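The Prustoron Bench: What We Asked For and What It Cost

Gallery, posted February 9, 2022

I was asked to put up a gallery for the people who signed the purchase orders, so that they might see where the money went. It has one picture in it. The other pages on this site manage six or seven, but the other pages on this site are about the summer barbecue, and people will stand still for a barbecue.

Since one picture leaves a lot of room, I have filled it with the budget. Anyone planning something similar is welcome to borrow the spreadsheet headings. I would not borrow the figures, which were optimistic when we wrote them and have not aged well.

The first request went in last July, under the heading "bench, two-armed, with sundries". Sundries came to 300 pounds. I would like to apologise in public to the word sundries, which was asked to carry the table, the lighting, the tubs, every cable and whatever else we had forgotten, and did so without complaint until the second week. The revised line is 2,575, and finance has asked that it be given a name of its own. We have called it Bench Furniture, though there is hardly a chair in it.

We had quotes from two suppliers. Zorner sent theirs in a day, on a single page, with delivery included and a price that made everybody sit down. Zergate's was a good deal cheaper and ran to eleven pages, nine of which turned out to be things we would also need. Once those were added up the gap between the two was 400, and we spent more than that in meetings deciding which to have. We went with Zergate. I still think about that single page.

The job on the bench is cable sorting, which was chosen on grounds of cost. Cables are cheap, they don't spoil and every office in the building was glad to be rid of some. The first plan had been fruit.

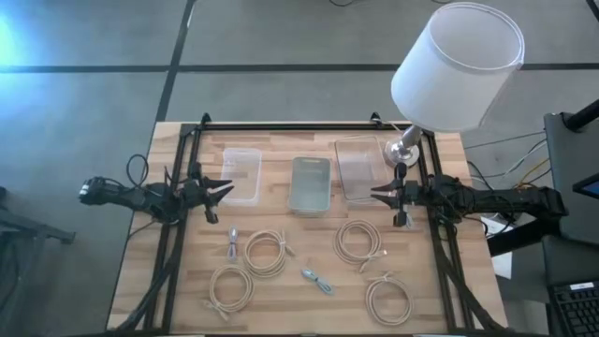
Two arms, three clear tubs and the coils waiting to be put away. The lamp with the big white drum shade comes under Bench Furniture.

Fergus Paterson wrote in to ask why the arms got a whole page of justification and the running costs got one line, and whether anyone had priced a spare gripper before ordering a bench that has two of them. He added that at his place the spares went in last, got cut first, and were bought in the end at full price with next-day delivery.

He has a point, and I have moved it up the spreadsheet. A spare gripper is now in the plan for next year, along with a set of replacement fingers, and both are marked "not sundries" in capitals. If you are drawing up a list of your own, put the spares directly under the arms, where whoever is cutting the budget has to look at them together.

A few other lines that deserve a word.

Frame and tabletop. The black aluminium frame around the table was the part I expected to argue over, and it went through on the nod. The butcher-block look of the top drew more comment than both arms put together. One signatory asked if it could be had for the kitchen.

Clear tubs. Sold in packs, naturally, and never in the pack size you want. We looked at a matching set from Gebru and decided that different tubs would be a better test of the bench. They were also cheaper, and I leave the reader to judge which of those thoughts arrived first.

Wiring. Allow for more than you think. Then go back and allow for tidying it, as a separate line with hours against it, or you will have bought a great deal of cable and a trip hazard. We have the first line in this year's budget and the second in next year's, and the floor to the right of the table speaks for the decision.

Staff time. We put down two afternoons for setting up. I have been asked not to publish the final number.

Insurance. Ring them before you order. Ours wanted to know whether the arms would be left on overnight, whether they could reach the door, and whether they had been given a name. I said no to all three and was told the last one was only curiosity.

The total, with everything above and a contingency that lasted until lunchtime, is 3,303 over the first estimate. The Prustoron project board has noted this figure. They have noted it twice, in separate minutes, the second time with an underline.

Requests for next year's round close at the end of the month. Use the new form, fill in the box for spares, and please don't write "sundries" in it. The form will let you. I won't.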